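Bench notes, October, Kirkgate

Surface prep for the Ploltwood sample set. Started 2 pm, me and Hongmei Xue. Aim is to get the black table fit for colour work before the stone goes down.

Wiped down end to end, let stand 7 minutes, wiped again across the first direction.
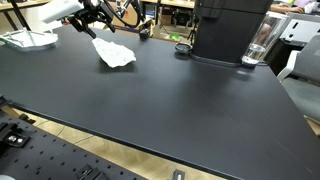 Glare is still the main problem. Weidong Jiang wants the lamp moved to 90 degrees from the long side. The matte top has faint scuffs and a soft sheen near the middle, so pale pieces should be kept off centre until we've tried that. Crumpled white cloth on the table to be cleared before any white reference is read. Water glass at the far end goes to the sink, not back on the bench.

Piece 219, white stone with pale green blotches. Labelled "jade" on Drindard's sheet; I've entered it as unidentified. Edges are jagged and chipped, so the outline gets traced by hand. Green runs from tiny flecks to larger patches over the whole face. Hannelore Frerichs to confirm whether flecks get logged singly or as area.

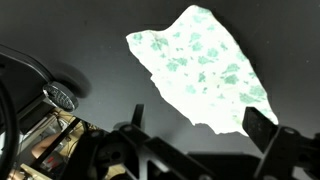 To do

Trace outline, 2 copies.
Ask Nghĩa Từ for the grey card.
Weigh 219 on the small balance.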